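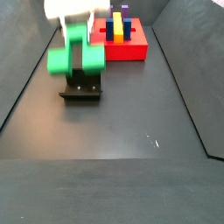 The green gripper at the red box, with the yellow and blue blocks standing in their slot.

Bench news from Ploria

The arm has been on the sorting bench since March and has been given a name, Briem, which is more than the old label printer ever got. It handles the small block sets for the Nilis line. On a good shift it gets through almost 200 of them, and it has yet to ask anyone where the good scissors went.

What changes for the rest of us is mostly the afternoons. The 18 people who used to rotate through block setting now do one hour of it a week instead of a full shift, to keep their hands in for the days Briem sulks. The other hours go to checking, repairs and the Usau returns, a pile that has been waiting patiently for its moment. Wrists are reported to be happier. Conversation is reported to be worse, as the checking bench faces a wall.

A few housekeeping matters. Nobody's hours are being cut, and that is now in writing on the board by the kettle. Training for the stop and restart routine takes 27 minutes – yes, someone in the office timed it – and you'll be paid for all of them. Please don't reach into the enclosure while the arm is moving, even if you could do it faster. We know you could do it faster.

Sign-up sheet is in the lunch room, under the footy tips.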